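Stalesov releases findings on dryer door fault, says "99 percent" claims should stop

Independent test house faults grip reporting in laundry-handling arms and disputes supplier's account

CUMTHORPE, March 2026 – Stalesov, an independent testing office for service machinery, today released its findings on a fault in the Zerouali laundry-handling arm, a product sold to self-service laundries as a way to load and empty dryers without staff. The findings do not support the supplier's view that the problem was minor, or that it has been solved.

The fault concerns the door. In a trial that ran to 2,751 door cycles, the arm logged a door as open 374 times when the door was still latched. In 156 of those cases it went on to the next step and pushed a load of laundry toward closed glass. No one was hurt. Two doors had to be replaced, and one arm was taken out of service with a bent finger joint.

"We were told at the start that this was a solved problem," said Lorne Ouellet, who led the review for Stalesov. "We asked to see the evidence and were given a sales video. A door pull is a small, simple job for a person. It is still a hard one for this arm, and customers should have been told that before they signed."

What went wrong

The arm decides that it has hold of a handle by reading the current in its finger motor. When the fingers close on something firm, the current rises and the software records a grip. Stalesov found that the current also rises when a fingertip catches on the door rim or presses against the front panel. The software could not tell these cases apart, and it had no second check.

The wrist camera was supposed to supply that check. In practice it was used only to find the door before the reach began. Dark, curved glass reflects ceiling lights, and the position estimate shifted as the arm came closer. Once the fingers closed, the camera view was ignored.

Zerouali has said that the fault came from "unusual lighting" at the trial site. Stalesov does not accept this. Bright ceiling lights over rows of shiny doors are what most laundries have, and a product meant for laundries ought to have been tested under them.

The supplier's fix

Zerouali issued a software update in October and described the matter as closed. The update lowers the speed of the pull and adds a second attempt if the first one fails. It does not change how a grip is detected. Of the 2,751 cycles, 2,025 were run after the update, and false "open" reports continued throughout.

"Trying again more slowly is fine if you know you missed," said Houda Radwan, safety engineer at Stalesov. "This arm often doesn't know. It believes the door is open, so the second attempt never starts."

The supplier's brochure still claims 99 percent reliability. Stalesov asked what was being counted and received three different answers. One of them counted every cycle that ended without an emergency stop as a success – including cycles in which the door never moved.

Retest at Cumthorpe

A further round of door work is under way on coin laundry dryers, with grip logs and wrist camera pictures now saved together for every reach. 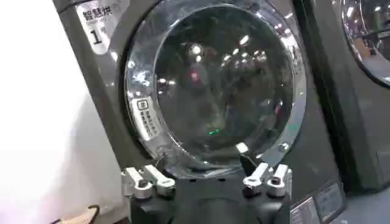
Advice to operators

Stalesov advises laundries using the arm to take the following steps until the retest is complete:

Turn off unattended loading.

Keep customers out of the arm's reach while it is powered, including when it appears to be idle.

Check finger joints and door latches at the start of each shift.

Keep your own record of failed door pulls. Do not rely on the arm's log.

Prangate, which runs laundries in the region, has already suspended unattended loading at its sites. "We bought this to save work, and for now a member of staff stands next to it," said Shaimaa El Sherbiny, operations manager at Prangate. "I'll believe the next update when I see the numbers behind it."

Stalesov has not set a date for the retest results. The full findings, including the cycle logs, are available on request from Hatem Sqalli, press office, Stalesov, Cumthorpe.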